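How to Clean a Dark Glass Table and Set Out a Drinks Tray

Posted in Around the House by Orla Brennan

I have had a smoked glass table in the dining room for a good few years now, and I love it dearly, but I won't pretend it is an easy thing to live with. Every crumb shows. Every fingerprint shows. If the sun comes round in the late afternoon you can read the whole history of breakfast on it. My sister-in-law Eimear Tully has a pine one with forty years of knocks in it and she thinks I am mad.

Still, when it is clean and there is a nice tray of glasses standing on it, with the light coming up through everything, I wouldn't swap it. So, as a few of you asked after my August post on the sideboard, I'll go through how I do mine. Set aside 40 minutes if the glasses need washing too.

What you'll need

A washing-up bowl of warm water
A small squirt of washing-up liquid
White vinegar
2 microfibre cloths, one for wet and one for dry
A linen tea towel for the glasses
A soft old toothbrush
Your tray, and 4 tumblers to go on it

Step one: clear the table and get the grit off

Take everything off, and I do mean everything, even the candle you always clean round. Then wipe the whole top with a cloth that is barely damp, lifting the crumbs as you go and shaking them out over the sink. Don't scrub at this stage. A grain of sugar dragged across dark glass leaves a fine scratch, and you will see it for ever after (I have one by my own place and I look at it every morning over my tea).

Step two: wash, then polish

Go over the top with the soapy water, well wrung out, and then again with plain. Run the cloth round the rim, where sticky fingers collect. For the polish I mix one part vinegar to four parts water in an old spray bottle and I spray the cloth, never the table. Work from the middle outwards in big loose circles and turn the cloth over as soon as it feels damp. Crouch down at the end and look across the top towards the window -- you'll soon find the bits you missed.

With a see-through top you must do the underneath as well, I'm afraid, and the base while you're down there. Dust on the legs shows straight through the glass.

Step three: the tumblers

Ribbed glasses are lovely in the hand but they do hold on to dirt. Wash them one at a time in warm water, not hot, and use the toothbrush up and down the ribs and in any raised pattern. If they have gone cloudy, let them sit in warm water with a good splash of vinegar while you have a cup of something. Rinse, drain, and dry them with the linen towel, inside first. Let them stand in the air a little longer than you think they need, or you'll trap damp under them on the tray and get a misty ring.

Step four: lay the tray

Wipe the tray and go carefully round any metalwork with a dry corner of the cloth. Wire loops and curls gather fluff like nothing else. Put the tray on the table first and load it there, as carrying a full one across the room is asking for trouble.

Set the tumblers upside down so no dust gets in, and lower each one by its base, straight down. 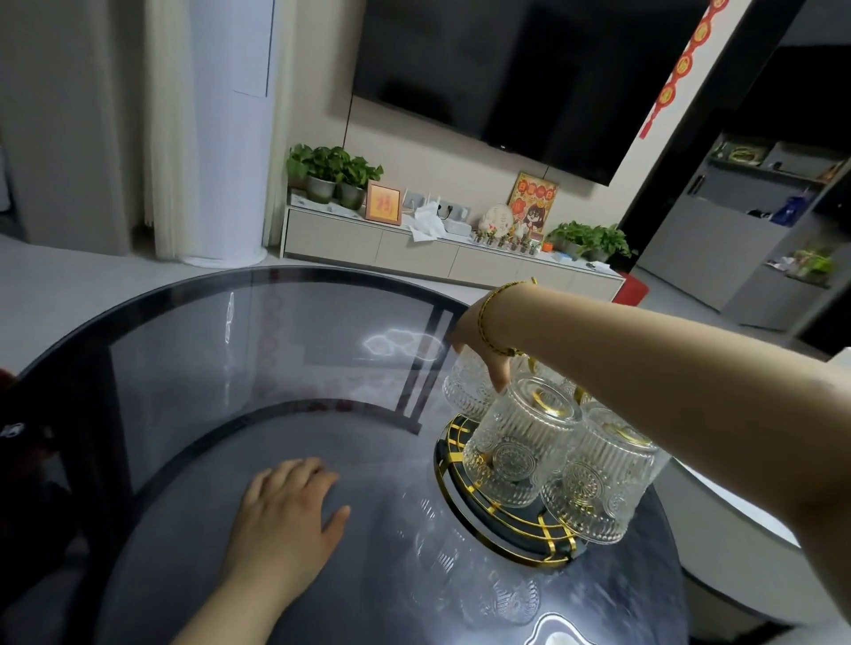

Start with the ones at the back and finish at the front, so you aren't reaching over glasses you've already placed. Leave a little gap between them -- a finger's width is plenty -- and if yours have a pattern on the side, turn them until it faces the chairs. I rest my free hand on the table while I do this, which steadies me no end, and yes, it means one last wipe afterwards.

Keeping it nice

A dry cloth every evening does more good than a big clean once a month. Lift the tray to dust under it and never slide it. If you have visitors staying, give the tumblers a quick rinse each morning, even the ones that haven't been used.

Next time I'll be doing the chairs, including what finally shifted the tea stain Gearóid Corrigan left on my pale one. If you have a stain of your own you'd like me to try, pop it in the comments.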